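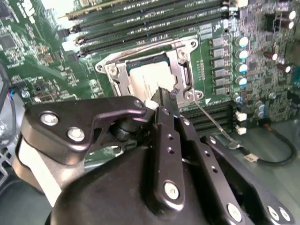 *A processor in its socket on a green motherboard.*

# Do you shout at your smart speaker? I'd love to hear from you

Hello! I'm Sólveig, and I'm looking for 30 households in and near Tristlow who talk to a machine at home. It might be a speaker in the kitchen, the assistant on your phone, the telly remote with the little microphone button, or the thing in the hall your brother-in-law set up and only he understands. If you say words out loud and something answers (or doesn't), you count.

The project is called Kemeys. I run it from the Astness office with Nabil Moussa, and what we're interested in is local search by voice. When people type, they write things like "plumber tristlow open now". When they speak, they say something more like "who can come and look at a dripping tap before my mum gets here", and a lot of the time they get read a recipe or a shop in the wrong county. I've spent far too long reading logs of typed searches and I want to know what people say when they've got flour on their hands and a toddler on one hip.

## What you'd be doing

It runs for two weeks in April. You carry on using your assistant exactly as you normally would, and each evening you fill in a short diary, on paper or on your phone, whichever you prefer. You jot down what you asked, what you got back, and whether you gave up and typed it instead. Some evenings that'll be one line. If you asked for nothing but the radio all day, write "radio" and go to bed, that's still useful to me!

There are also two chats, one before you start and one at the end. The first is mostly me asking what you've got and where it sits in the house. The second is longer, and I'll have read your diary by then, so expect questions about the odd ones. Both can be done over the phone or at your kitchen table. I don't mind dogs. Nabil does the visits in Clodberg and he is fine with dogs too, but cats make his eyes stream, so let us know and I'll come instead.

You don't have to send us any recordings. We don't ask for your account password and we won't be plugging anything into your devices. If you'd like to show us your voice history during the second chat you can, and I'd be delighted, but plenty of people would rather not and they get paid just the same.

## Who I'm after

Anyone over 18 who lives in Tristlow, Clodberg or the villages in between, and who uses a voice assistant most days. You can be brilliant with technology or hopeless with it. I'd particularly like to hear from:

- people whose accent gets them into trouble with these things
- anyone who speaks more than one language at home, especially if you switch halfway through a sentence
- people who use voice because typing is difficult or painful
- small business owners who ask their assistant about their own shop to see what it says (I know you're out there)
- households where several people use the same speaker and argue about it

One person per household keeps the diary, though the others are welcome to chip in. Sorry, but if you work for a company that makes voice assistants I can't take you this time.

## What you get

£100 per household, paid by bank transfer after the second chat. If you need to drop out partway through, tell me and we'll pay you for the days you've done. I'll also send you a copy of the write-up, with names and addresses taken out.

## How to join in

Use the contact form on the Kemeys page and put "diary" in the subject box. Tell me which village or part of town you're in, what device you use, who else lives with you and a good time of day to ring. If forms aren't your thing, leave a message with the Astness front desk and ask for me or Nabil. We ring people back between 5pm and 7pm.

I'll send you an information sheet and a consent form before anything starts. Do read them, and ring me if a bit doesn't make sense. Þórey Mikkelsen looks after the data side and she's happy to talk you through what we keep and when we delete it.

Places go to a mix of households, so I may put you on the reserve list if I've already got a lot of people on your road. I'll let you know either way.

Sólveig Hjaltested
Kemeys, Astness office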